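Costurar por dentro do corpo

Quando um botão cai da camisa, alguém pega agulha e linha e prende o botão de novo. Os médicos também costuram. Se a pele ou uma parte de dentro do corpo tem um corte, às vezes é preciso juntar os dois lados para que sarem no lugar certo. Essa costura se chama sutura, e cada pedacinho dela é um ponto.

A agulha de costurar roupa é reta. A do cirurgião quase sempre é curva, como um pedaço de anel. Com essa forma, ela entra de um lado do corte, faz uma volta por baixo e sai do outro lado sem precisar de muito espaço. 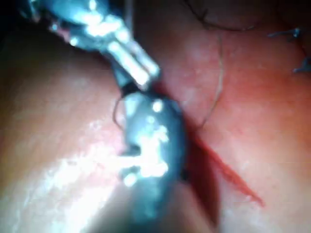

O fio de sutura é muito fino e precisa ser forte. Há fios que o corpo desmancha sozinho depois de algum tempo e fios que o médico retira mais tarde. Eles também podem ter cores diferentes — o importante é que o cirurgião consiga enxergar o fio. Um fio comprido sobe fazendo uma curva suave e parece mais claro onde passa na frente do tecido iluminado, e quase preto perto do alto. À esquerda, um pedaço escuro forma um ganchinho. A palavra "tecido" não quer dizer pano neste caso. É o nome do material de que são feitas as partes do corpo, e aqui ele é rosado, liso e brilhante.

Para prender um ponto, o cirurgião dá um nó. O mais comum começa assim: enrola-se o fio na ponta de um instrumento, segura-se a outra ponta do fio e puxa-se devagar. Depois repete-se para o outro lado. Um nó frouxo pode se soltar. Um nó apertado demais pode machucar o tecido. Por isso os cirurgiões treinam muito antes de operar alguém.

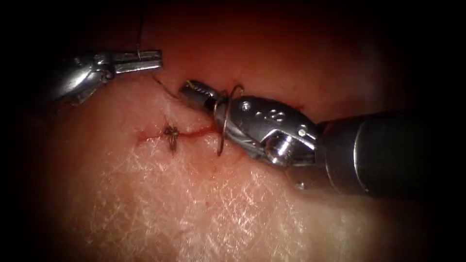
Dentro do corpo não cabem duas mãos abertas, e muitas operações são feitas por aberturas pequenas. Nesses casos se usam instrumentos compridos e finos, que podem ser movidos por um robô. O da direita tem um tubo cinza-escuro e, depois dele, várias peças de metal polido que formam uma articulação, parecida com o seu pulso. O da esquerda termina em uma pinça estreita, e dela sobe um fio escuro. A luz fica mais forte no meio, onde está o tecido, e as bordas somem no escuro.

Experimente em casa

Você vai precisar de 2 pinças de sobrancelha sem ponta afiada, um pedaço de barbante com 42 centímetros e uma esponja de cozinha. Peça ajuda a um adulto. Passe o barbante em volta da esponja e tente dar um nó usando só as pinças, sem encostar os dedos. Depois dê o mesmo nó com as mãos e compare o tempo.

Palavras para guardar

Sutura: costura feita para fechar um corte no corpo.
Tecido: material de que são feitas as partes do corpo.
Articulação: lugar onde duas peças, ou dois ossos, se encontram e podem se mover.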